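Relatório de progresso: Escola de Patinagem Artística Jarnura, março
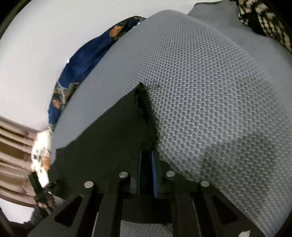

Malha cinzento-clara junto a um painel escuro

Começamos pela melhor notícia: a Duygu Canpolat passou o teste de elementos livres à primeira e vai patinar o programa longo no torneio de Bredano! O grupo de competição tem agora 14 patinadores, mais cinco do que no outono, e o ambiente nos treinos das seis e meia da manhã é de uma alegria contagiante (apesar da hora).

Desde o último relatório fizemos 731 horas de gelo, somando todos os grupos. A Reet Rebane refez a coreografia dos dois pares juniores e o Taner Bayram assumiu a preparação física fora do gelo, com muito trabalho de saltos e rotação. Nota-se bem nos duplos Axel, que estão a sair mais altos e com melhor receção.

O apoio da Fundação Burkard pagou o aluguer da pista secundária e as deslocações a duas provas regionais. Falta-nos ainda a afiação das lâminas do segundo período, cujo orçamento o Güven Akbulut envia em separado.

Ficou por cumprir o estágio de dança no gelo, adiado por falta de horário na pista Duman. A nova proposta são 14 sessões ao fim da tarde, já faladas com a direção da pista. Estamos cheios de vontade de começar!

Canan Değirmenci
Coordenação técnica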